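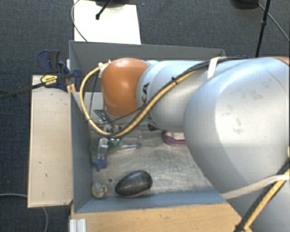
Short fiction

By Séverine Renaud
June

Last updated Thursday

The bin had to be empty by four, and at ten past three there was still a blue star in it.

Maureen Abeysekara had been on returns at Pemley for eleven years and had seen most of what people send back. Kettles, single shoes, a wedding cake topper with the groom missing. The star was dark blue and had come in with the Altside load that morning, without a box or a docket. Everything else from the load had been matched, labelled and stacked on the pallets by the roller door.

"Write it off," said Colin from the desk. "Code 86."

"What's 86?"

"No paperwork, no value."

She leaned on the near wall of the bin and looked down at it. The floor was scratched all over and worn bright across the middle, where years of stock had been dragged to and fro. The star had ended up against the left side, in the shadow.

"Somebody'll want it," she said.

"Somebody sent it back."

She went through the manifest again. It ran to 103 lines and she read them with a ruler under each one, the way her mother used to read the phone bill. Line 31 was a child's mobile, nursery range, reported incomplete. The sender was a woman in Jostismont. Under reason for return she had typed "not needed now" and nothing more.

Maureen put the ruler down.

The mobile itself was on the second pallet, already taped. She cut the tape and lifted it out. It had a moon, a cloud, two more stars in yellow, and a bare loop of string where something had come off. She laid it along the top of the carton and smoothed the strings so they wouldn't knot.

"You've opened that," Colin said.

"It's not incomplete. It's all here."

"It's been processed as incomplete."

"Then I'll process it again."

He looked at the clock and then at her, and went back to his screen. Colin wasn't a hard man. He had a target of 2000 units a week and a supervisor who rang on Thursdays.

She fetched the star. It weighed hardly anything. The knot took her three goes because of her thumbs, and when it was done she held the whole thing up by its hook to see if it hung straight. It tilted a bit to the left — the cloud was heavier than it looked — and she slid the string along until it came level.

There was a box on the form for condition. She wrote "complete" and initialled it. Below that was a box for remarks, and she stood there with the pen for a while. In the end she wrote the date she'd found the star and which load it had come in with.

"Grade A?" Colin asked.

"Grade A."

"It'll go back out on the shelf, then. Full price."

"Good," she said.

She folded the strings in tissue, closed the carton and ran fresh tape over the old. Then she went and washed her hands. When she came back it was twenty to four and the next load was at the door.

Filed under: Fiction, Working lives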